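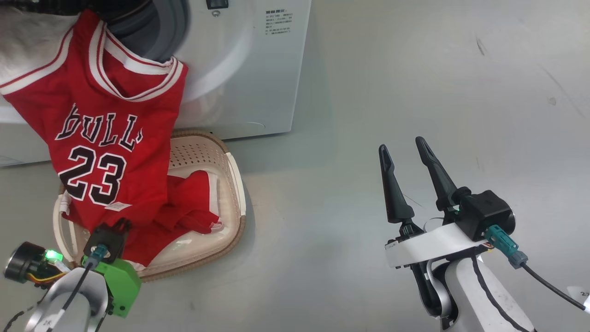
Does the robot save the laundry staff any work?

It saves them bending and lifting. It has also added checking and resetting, and the log we kept in May isn't good enough to say which of those is bigger.

Platetlow laundry episodes, data card

Version notes by Haf Griffiths. Corrections from Dwight Chisholm, who ran the laundry desk at Brundcombe before any of this and still does.

What is in the set

Recordings of a two-armed robot moving sports kit between a basket and a front-loading washer. There are 64 episodes. Head and wrist views are stored separately, with arm positions alongside. 10 episodes have no usable wrist view and are marked in the index. Please don't quietly drop them from a success rate, as an earlier summary did.

Where the idea came from

Prallon, the contractor that runs the Brundcombe laundry, wanted to know if sports kit could be handled with one attendant on the late shift instead of two. That was the question in the proposal. The staff were told it was about sore backs. Both may be true, but only one had a budget line.
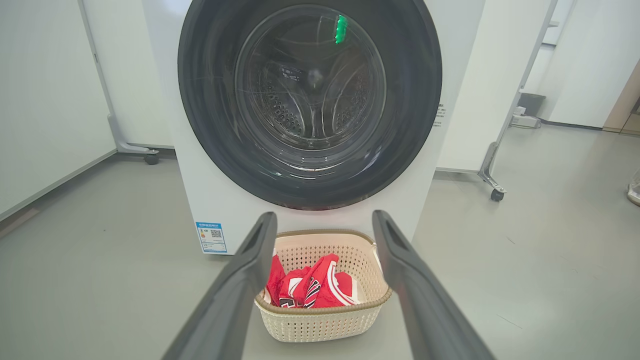

Ravinder Chan sat with the attendants for some 20 hours and wrote down what they did between loads. Very little of it was loading. They turned sleeves the right way out, felt in pockets, held stained items back and answered the phone. None of that is in the task definition. Anyone using this set to estimate hours saved should read Ravinder's notes first - they are in the folder called floor.

Labels

Each episode is labeled done, partly done or stopped. "Done" means that the garments ended up where the task said. It does not mean the load was ready to run. Dwight objects to the word and would have used "moved". He has a point, but the scripts already depend on it.

Rangi Harawira labeled everything and Garnet Campbell relabeled 34 episodes without seeing the first set. Most of their disagreements were over garments caught at the door.

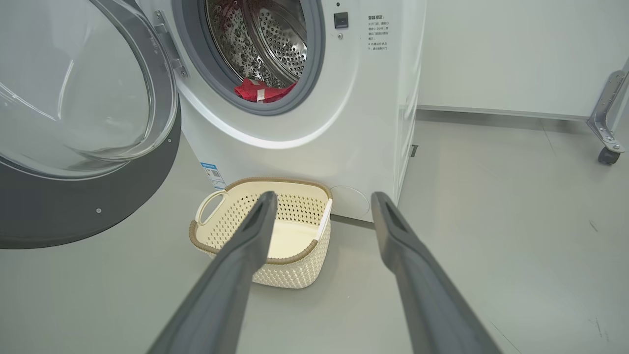

Job descriptions are where I would look for the real change. The late attendant's now says "monitors automated loading", with no change in grade. Monitoring sounds restful until you try it. An empty basket on the floor and something red at the bottom of the drum can look like a finished transfer, but the attendant still has to know what was supposed to be in the load. That knowledge used to come from handling it. Now it comes from a sheet, if the sheet was filled in.

Known limits

One type of machine, a small range of clothing, good light. No bedding and no full-size loads. Lüthi, who supplied the scoring script, count a human reset as neutral. We count it as work, and our totals are lower for that reason.

Corrections go to Haf. Comments from attendants are kept in the folder unedited, including the rude ones.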